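Laundry, still

Posted 01/01/2021

I said in October that I would write down which chores I think a machine can take off my hands, and laundry keeps coming up first. We do a lot of it. I went back through the calendar and came up with 208 loads for the year.

People say the washing machine already solved this. It solved the scrubbing. What's left is the carrying, the sorting, getting things in through the door, getting them out again and folding them. A robot with two grippers has to do all of that with cloth, and cloth never has the same shape twice.

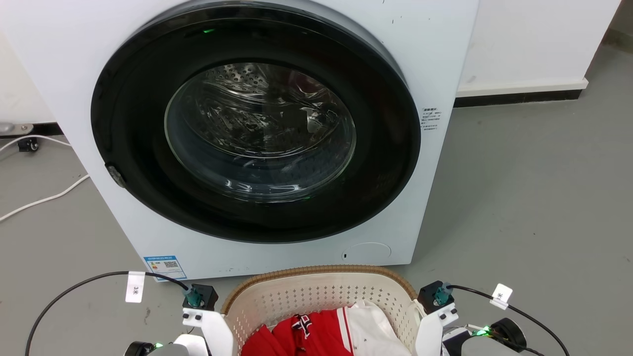

A basket of clothes, two grippers and a front loader with its door shut.

The door is a bigger problem than I expected. You have to find the latch, pull the right way, and keep out of the path of the door as it swings. Then there's the glass and the shiny drum behind it, full of reflections, and I would guess a camera has trouble telling how deep it is in there. A sleeve hanging over the edge of the basket is one more thing to snag.

My brother-in-law at Ritbridge thinks we'll have one in the house in 3 years. I told him 14. For loading only, with a person checking pockets, I might come down to 8. Folding I won't put a number on.

Dishes are next on my list, and after that the stairs at the Dornstead house, which no vacuum I own can climb.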